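The Survey of Ustside

Nurhan Gezer took the commission on the second floor of the Laskowska building for 600 a week, materials excluded. The contract specified one wall, interior, to be painted with the contours of the Ustside hills as they stood before the reservoir. Hanna Walczak supplied the survey sheets. There were 489 spot heights, all in pencil, and the contour interval was 6 meters.

The method was simple. Gezer transferred the heights to the wall with a string grid, joined the points of equal value, and outlined each line in dark brown. The bands between the lines were filled by elevation. Low ground was purple and lavender, the slopes went through pink to coral, and yellow was reserved for summits.

The first discrepancy appeared on the fourth evening. One of the summits closed in the form of a heart. Gezer checked the string, then the sheets, and found that the points were correct as plotted. She telephoned Walczak.

"There is no hill like that at Ustside," Walczak said.

"It has nine heights on it."

"Who signed the sheet?"

The initials were T.H. Walczak was silent for a time and then said that Takumi Hosoda had done the northern sheets alone, over one September, and had been careful in everything else. She asked Gezer to read her the values. Gezer read them. Walczak wrote them down and read them back, and they agreed.

"Leave it," Walczak said.

Gezer left it. She painted the heart yellow and moved the ladder to the right. The remaining sheets gave no trouble until the last, where a closed shape with a narrow tail fell on the slope. It resembled a keyhole. It had no height recorded inside it, only the outline, drawn twice with a harder pencil. She filled it with pale lavender, the color for ground near the water.

Walczak came to inspect the work on May 10, 2020. She brought a folding rule and did not open it. She stood at the heart first, then at the keyhole, and put her thumb against the brown line.

"He had a house there," she said. "On the slope. I always thought he left it off."

"Should it be marked?"

"It is marked."

She signed the acceptance form against the door frame and asked for the sheets back. Gezer had rolled them in order, south to north — the northern ones outermost, where they would be the first to come off.
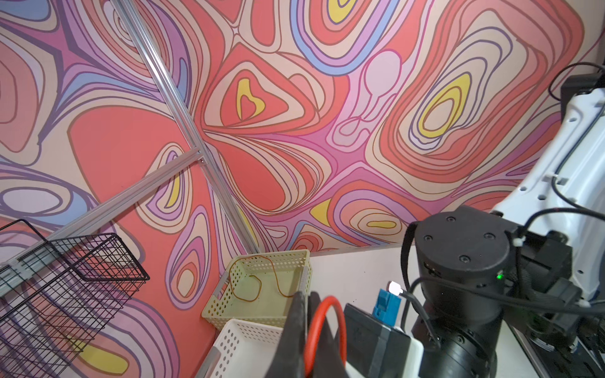
Walczak took the roll under one arm and went down the stairs. Gezer untied the last of the string from its nail, wound it on her hand, and began a list of the paint that was left.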